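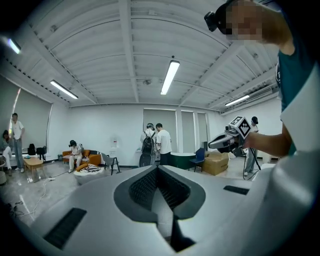
Section 2: Setting Up the Propagation Mat

Written by Tiziana Bianchini
June

This section covers the Bortolotti 883 heated mat, from unpacking to the first sowing. Mounting the grow light is a separate job and has its own section. Read the cautions before you plug anything in.

What you need

The mat, the controller with its soil probe, a drip tray, a seed tray with drainage holes, seed-starting mix, and a spray bottle with an adjustable nozzle. The mat and controller come in the box. The rest does not.

CAUTION: The mat is for indoor use on a flat, hard surface. Do not fold it, staple it, or lay it under carpet. Do not cut it to fit a shelf.

Placing the mat

1. Choose a table or shelf that can take some water. Bare wood may mark if the mat stays in one place all season. A sheet of cork or foam board under the mat protects it and sends more of the heat upward.

2. Unroll the mat with the printed side up. A new mat will try to curl. Lay it face down overnight with a book on each corner, then turn it over.

3. Check that no part of the mat hangs over the edge of the table.

4. Put the drip tray on the mat, then the seed tray in the drip tray. Do not put pots straight on the mat.

5. Run the cord down the back of the table and leave a loop that hangs lower than the outlet before it comes back up to it. Water that runs down the cord will then fall off at the bottom of the loop.

NOTE: If you use a power strip, raise it off the floor or fix it to a table leg, away from the side you water from. Do not plug one strip into another.

Connecting the controller

6. Hang the controller on the wall or stand it on a shelf above the level of the trays. It is not waterproof.

7. Plug the mat into the controller. Leave the controller unplugged for now.

8. Fill the seed tray with damp mix and press it down lightly. The mix should hold together when squeezed and give up no more than a drop or two.

9. Push the probe into the mix near the middle of the tray, to the depth of the seed. Do not let the tip touch the bottom. A probe resting on plastic reads the mat and shuts the heat off too early.

10. Plug in the controller. The display shows the reading from the probe. Hold SET until the display blinks, use the arrows to enter the temperature on your seed packet, and hold SET again to save it.

11. Let the mat run for a full day before you sow. The reading will climb past the setting the first time and then settle — leave it alone while it does this.

Sowing and misting

12. Sow the seed and cover it as the packet says.

13. Turn the nozzle of the spray bottle to the finest setting and test it on your hand. A jet will wash small seed into the corners.

14. Mist the surface until it darkens evenly. Keep the spray away from the controller and the plug.

15. Fit the clear lid if you have one. Open the vents when you see heavy drops on the inside.
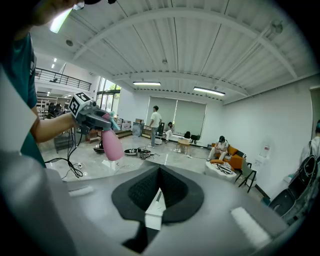 Gwendolyn Nakamura wrote to say that her basil dried out under a closed lid even though she misted it every morning, and asked if the mat was set too high. Her setting was fine. Misting wets only the top layer, and on a heated mat the bottom of the tray dries first. Lift the seed tray once a day. When it feels light, pour water into the drip tray, let it soak up, and empty what is left.

NOTE: Bottles that have held cleaner or plant feed should not be used for misting seed, even after rinsing. Mark one bottle for water only.

If the mat does not warm up

Check that the controller shows the heat symbol. If it does not, the setting is lower than the reading and the mat is waiting. If the symbol is lit and the mat is still cold, unplug the controller and push both plugs home. A display showing two dashes means that the probe is loose or broken. 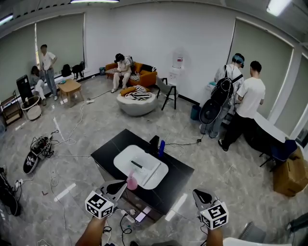
883 Owner's Guide — Page 2-2

After the seeds come up

16. Take the lid off when most of the seedlings are showing.

17. Lower the setting over a few days, then switch the mat off. Few crops need it once they have true leaves. Peppers and eggplant can stay on longer in a cold room.

18. Unplug the controller before you clean anything. Wipe the mat with a damp cloth and let it dry in the open. Never put it in a sink.

19. Roll the mat loosely around a cardboard tube for storage. Keep the probe lead out of the roll — it kinks easily.

Related sections

Mounting the Grow Light
Choosing a Seed-Starting Mix
Bottom Watering, by Aldo Farina
Damping Off and Other Seedling Troubles
Replacing the Soil Probe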